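Do Towels Need a Special Wash?

My neighbor Cameron Goodwin stopped using fabric softener in January and has been trying to convert the rest of the building ever since. Softener coats the loops, he says, and a coated towel won't drink up water. I have heard this so many times in so many places that I started to wonder where it came from, and whether any of the people repeating it had ever tried drying off with one of each.

So I looked. Mostly I found blogs quoting other blogs. One of them quoted a man named Valentin Sabatier, who writes about laundry for a living, and his source was a leaflet from Zastotico, which sells a "towel reset" powder. I'm not saying the leaflet is wrong. I'm saying I'd like to hear it from someone without a powder to sell.

The reset itself is the part I trust least. You fill a tub with hot water, pour in the stuff, leave it for hours and then look at the gray water and feel ashamed. Every video ends on the gray water. But dye comes out of dark towels in hot water, and old detergent comes out of anything. I did a soak with plain hot water and no powder and got a tub that looked plenty disgusting to me. What would a clean towel do in the same tub? The videos skip that one.
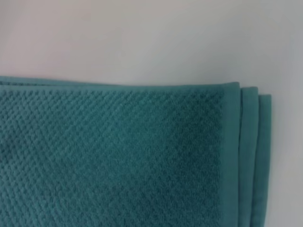
I did try going without softener, because it costs nothing to stop. For 2 months I washed one set with it and one set without, same machine, same detergent. The set without came out a little stiffer and maybe dried me a little faster. Maybe. I knew which was which the whole time, so take that for what it's worth. My wife couldn't tell and would like me to stop asking.

Vinegar is the other thing. Half the internet says a cup in the rinse, the other half says it eats the rubber seals in your washer. I emailed Brellesow, who made ours, and got back a paragraph telling me to follow the manual. The manual doesn't mention vinegar.

What I do now is pretty dull. Less detergent than the cap says, no softener, and I don't stuff the drum. The dryer goes on medium – high heat seems to make them scratchy, though I haven't tested that either. Cameron thinks I've come around to his side. I mostly got tired of buying softener.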